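Informe de proyecto: ordenación de mazos de cables en el taller de prácticas
Grupo 4. Entrega final, octubre de 2025

1. Punto de partida

El encargo consistía en comprobar si el método de almacenaje que el taller adoptó en julio sirve para algo. El método, que en los apuntes se llama Plimar, se resume pronto: los mazos de cables se guardan en bandejas amarillas, sin enrollar, y cada alumno saca de la bandeja el que necesita. La ficha de presentación prometía menos enredos y menos tiempo de búsqueda. No decía comparado con qué.

Nuestro grupo partía de una duda razonable. Un mazo trenzado es un objeto con extremos abiertos, ramas y conectores pequeños, y cualquiera que haya metido la mano en un cajón de cables sabe lo que pasa cuando se juntan dos. Cambiar el cajón por una bandeja nos parecía un cambio de recipiente. Aun así aceptamos medirlo.

2. Material

El inventario del taller da 361 mazos. Apartamos 80 para el ensayo, repartidos entre dos familias que aquí llamamos Ollon (trenzados en tonos blancos y azules, con manguito negro) y Nustton (par trenzado verde y amarillo más un par de alimentación rojo y negro). Los nombres vienen de las etiquetas del armario y no hemos averiguado quién los puso.

Descartamos 5 mazos antes de empezar por tener algún terminal suelto. Es un dato que nos habría gustado conocer para todo el inventario, pero la revisión completa no entraba en las horas asignadas.

3. Procedimiento

Cada mazo se colocaba en la bandeja extendido y se retiraba después tirando de un punto fijo: el manguito si lo tenía, o el conector más cercano si no. Se anotaba si salía limpio o si arrastraba a otro. Hicimos una serie con mazos solos y otra con más de uno por bandeja. La ficha de Plimar recomienda agarrar siempre por el conector. A nosotros nos parece mala costumbre en piezas tan pequeñas, y lo hicimos solo cuando no quedaba alternativa.

Mazos de las dos familias sobre el plástico de la bandeja:

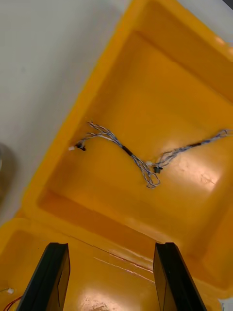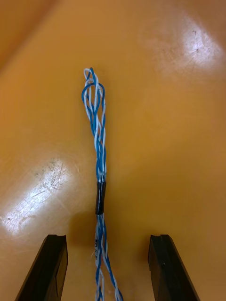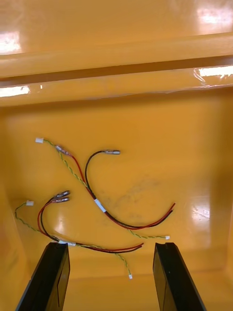
Ketsara Kamolrat leyó el borrador de este apartado y no quedó convencida: a su juicio estamos mezclando dos preguntas, si la bandeja evita los enredos y si el cable se deja manejar, y la segunda depende del trenzado mucho más que del recipiente. Añadió que un mazo con las puntas abiertas se engancha igual en una bandeja, en una caja o encima de la mesa, y que habría que haber probado con las puntas recogidas.

Aceptamos la objeción en parte. La prueba con puntas recogidas no se hizo y debería hacerse. Lo que no compartimos es que eso invalide la comparación, porque el método se vende tal cual, con los mazos sueltos, y así lo ensayamos.

4. Resultados

En la serie de mazos solos no hubo nada que contar, como era de esperar: sin vecino no hay enredo. En la serie compartida registramos 34 enganches. La mayoría empezó en un extremo abierto, donde los hilos se separan y forman bucles, y unos pocos en las ramas cortas que salen a mitad del mazo. Los tramos de trenza apretada apenas dieron problemas.

El manguito ayuda. Tirando de él, el conjunto se mueve como una pieza y los hilos no se abren más. En los Nustton hay otra dificultad, y es que el par de señal y el de alimentación van separados en buena parte del recorrido, de modo que al levantar uno el otro se queda atrás y barre el fondo.

Sobre el tiempo de búsqueda preferimos no dar cifra. Lo cronometramos de dos maneras distintas y no coincidían. Sí notamos que el plástico brillante devuelve bastante luz y que los hilos claros se distinguen peor junto a un reflejo. Una bandeja mate quizá se comportaría mejor; no teníamos ninguna.

5. Valoración

La bandeja es cómoda y se limpia rápido. De ahí a decir que reduce los enredos hay un trecho que nuestros datos no recorren. El grupo de Mak, que trabajó con bridas en el armario de al lado, obtuvo menos enganches, aunque con mazos más cortos, y tampoco nos atrevemos a poner ambas tablas juntas.

Proponemos guardar un solo mazo por bandeja mientras haya sitio, recoger las puntas abiertas y retirar de la ficha la frase sobre el tiempo de búsqueda hasta que alguien la mida bien. La tabla de enganches, con las anotaciones de Pui-shan Kan al margen, va en el anexo A.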